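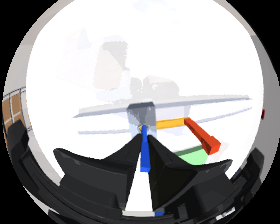
Wendeck Simulation Tools Group

Set-up Guide, Section 3: Checking the Wrist View before a Grasp Run

The wrist view in Gemoso is rendered with a wide round lens. The corners remain black, and both gripper fingers stay in sight. The planner takes its grasping point from the space between the fingertips.

1. Start Gemoso and load the bench scene.
2. Open the Duda planner and select the wrist view as its only source.
3. Confirm that the target stands between the fingertips. In the view printed with this section, the target is the blue bar.
4. Set the random seed to 732 and the number of trial grasps to 7.
5. Press Plan, then wait for both status lights in the Duda panel to turn green.

Note: Pale surfaces may wash out to white under the default lighting. Strongly coloured parts remain easier to tell apart. Lower the light level by 2 steps if the detector reports no edges.

Caution: Do not change the lens setting while a plan is open. The stored finger outline will no longer match the view, and the plan must be discarded.

Saved plans are written to the Clendumico folder.

Last revised June 14, 2021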